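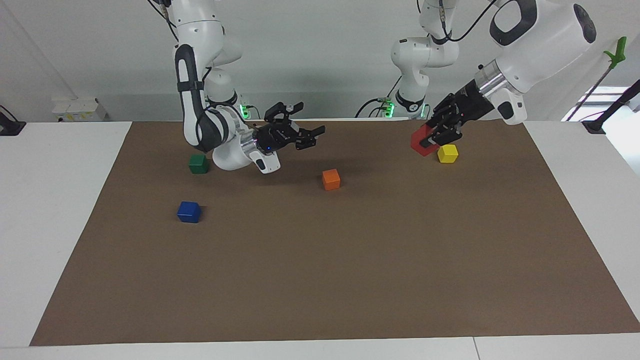 双臂台子上的两款夹爪,用了一阵之后的记录

这台双臂的台子搭起来有一段时间了,夹爪一直没定下来。先后装过两款平行二指:Virkach 的和 Clunier 的。中间还借过 Talavera 的一只三指,装了一个下午就拆了,后面会提到原因。这篇把两款二指放在一起写,顺便记一下相机和控制器的设置,省得以后自己再翻聊天记录。

先说结论:目前两条臂都用 Virkach。Clunier 没有退,放在柜子里,做重一点的东西时会换上去。

一、台面和物件

桌子是白的,上面铺牛皮纸。一开始没铺,直接在白桌面上做,顶上的灯一开,桌面反光很厉害,相机的自动曝光来回跳,黄色方块在画面里经常发白,分割的时候边缘少一圈。试过灰色的桌垫,效果也可以,但是垫子有弹性,指尖往下压一点点就陷进去,高度标定总是不准。后来换成牛皮纸,四边用薄双面胶固定。纸会起皱,折痕处的阴影偶尔会被当成物体边缘,不过把面积阈值调大一点就没有了。纸脏了就换一张,很便宜。

换纸之后要重新做一次桌面高度。我有两次偷懒没做,结果都是左臂先碰到桌面报保护停。现在把这一步写进启动脚本里,不做完不让往下走。

物件用的是四个小方块,绿、橙、蓝、黄,另外有一个红色的空心件,带棱角,中间是空的。方块好抓,基本只用来测重复性和两臂之间的避让。红色那个件才是用来区分夹爪的。它可以从外面夹,也可以只夹住一条边,壁比较薄,力大了会变形,力小了一抬就转。两款夹爪的差别几乎都是在它身上看出来的。

二、Virkach

优点是小。爪体窄,两臂靠近的时候不容易打架。我的测试里有一项是左臂夹着红色件放到黄色方块旁边,间隙很小,指尖离方块非常近。Virkach 能做,爪体基本不挡视线,相机还能看到方块的大部分。

开合速度可以调,默认值偏快。默认速度下夹方块,一边先碰到,方块会被推着走一小段,等另一边到位时位置已经偏了。对单纯的抓取没有影响,但是抓完要精确放下的话,偏差会带过去。我把速度降到默认的一半,接触前再降一次,偏移就小到不用管了。

力控比较粗。说明书里写可以连续设定,实测下来低端那一段几乎没有区别,调低几档夹出来的感觉是一样的。夹红色件时只能用最低的力,再配软指垫。原装指垫偏硬,我自己剪了薄硅胶片贴上去,用双面胶固定。硅胶片用久了会往外滑,隔几天要看一眼。

状态反馈够用。有位置反馈,能判断是夹到了东西还是空合。空合的判断要自己设阈值,薄的件和空合只差一点点,夹红色件的一条边时误判过几次,后来把阈值分开,每种物件用自己的。爪体侧面有个蓝色指示灯,调试的时候看一眼就知道通讯还在不在,比去终端里看日志方便。

线是最烦的地方。夹爪的线走臂外,我没有买走线包,用扎带绑了几处。大关节那里要留余量,留少了转到极限会扯,留多了就是一团,挂在关节后面。右臂现在就是一团,暂时没有影响运动,我也就没有再动。

三、Clunier

做工比 Virkach 好,拿在手里能感觉出来,合上之后手指基本没有晃动。力控明显更细,夹红色件不用换软垫,直接夹,抬起来也不转。单看夹持质量,Clunier 更好。

问题有两个。一个是体积,爪体比 Virkach 宽,也更长,装上以后工具中心点往前移了不少。单臂没关系,双臂一起工作时,规划器给出来的路径经常要绕一大圈,有几个位姿直接无解。红色件放到黄色方块旁边这一项,Clunier 只有换个角度斜着下去才行,斜着下去又会挡住相机。

另一个是驱动。官方给的节点更新很慢,和我现在用的系统版本对不上,编译要改几处。改完能用,但是两只一起挂在同一台控制器上时,偶尔有一只会掉线,要重新上电。我查了几个晚上,怀疑过线,怀疑过地址冲突,线换过,地址也重新分配过,还是会掉。最后把两只分到两个串口转换器上,掉线就没有再出现。原因我没有查清楚,只能写到这里。

四、对比测试

测试方法很简单:每款夹爪装在左臂上,从固定的几个初始位置抓红色件,抬起,移动,放到指定点,然后看有没有掉、有没有转、落点偏多少。每款做 100 次。指垫、速度都用各自调好之后的设置,没有强求一样,我关心的是在我这张桌子上哪个好用。

Virkach 失败 21 次。大部分是抬起后件绕着夹持点转了,真正掉下去的很少。转了之后落点虽然还在附近,朝向不对,我按失败记。

Clunier 失败 2 次,都是没有夹到,和力没有关系,应该是视觉给的位置偏了。

光看这组数,应该选 Clunier。但是双臂的项目里,Clunier 规划失败的次数太多,很多任务根本走不到抓取那一步,重新规划又慢。Virkach 的问题集中在一种物件上,换个夹持位置就能缓解:夹两条边相交的角,不夹边的中段,转动就少很多。这个改动是测试做完之后才想到的,上面的数没有包含进去。有空会补一组。

五、Talavera 三指

只装了一个下午。抓圆的东西确实好,方块和薄边没有优势,三根手指从上面下去,落点附近稍微有点别的东西就会碰到。重量也偏大,手腕的负载参数改过之后,快速运动时还是能看到抖。我的任务里没有圆的东西,所以没有细测,不多评价。

六、相机

相机固定在桌子旁边的支架上,俯着看整个台面。之前装过腕部相机,两条臂各一个,画面是清楚,但是线又多两根,而且夹着东西的时候视野里有一块一直被挡。对现在这些任务,固定相机够用。

曝光一定要锁。右边那一侧很亮,自动曝光会被它带着走。锁定之后右边缘那一块是过曝的,反正不在工作区里,不管它。白平衡也锁,不锁的话橙色和黄色偶尔会分不开。绿色一直很稳,没有出过问题。

还有一个小麻烦是遮挡。右臂从上面伸下来的时候,前臂和手腕会盖住台面靠里的一块,绿色方块放在那里就容易丢。现在的办法是先让右臂退到一个固定的观察位,拍一张,再动。慢一点,但是稳定。

七、控制器

原来用的是臂自带的控制柜各跑各的,上位机只发目标点。两臂之间没有同步,靠我在程序里加等待。后来换了 Tradimholm 的控制器,把两条臂放在同一个时钟下面,等待可以去掉,双臂交接的动作顺了很多。

装的时候花时间的主要是坐标系。两条臂的基座装在桌子后沿,朝向不完全一样,图纸上的数和实际的差一点。按图纸填,两臂指尖对碰时会错开,肉眼就能看见。最后是用一根标定针,两臂轮流去碰台面上同一组点,解出来的相对位姿填进去,再对碰就正了。

还有一点,控制器的默认加速度限制很保守,刚装上会觉得臂变慢了,以为是配置错了。在参数页里可以改,改完要重启才生效,界面上没有提示。

八、费用

夹爪本身的价格每家报的都不一样,这里不写。杂项加起来 570 元,包括硅胶片、扎带、两个串口转换器、牛皮纸和一些螺丝。串口转换器占了大头。建议直接买带隔离的,我先买了一个不带隔离的,臂一使能就有乱码,后来闲置了。

九、接下来

先给左右臂把线重新理一遍,买正经的走线包。然后补上夹角的那组测试,用同样的初始位置,两款都做。Clunier 的驱动如果有新版本,会再试一次挂在同一个口上。

另外想做一副加长的指尖,给 Virkach 用。现在的手指偏短,件放在方块旁边时爪体离方块顶面还是有点近,黄色那块被碰歪过几次。图已经画了,打印出来装过一次,孔位差一点,螺丝进不去,要改了重新打。

2025年5月6日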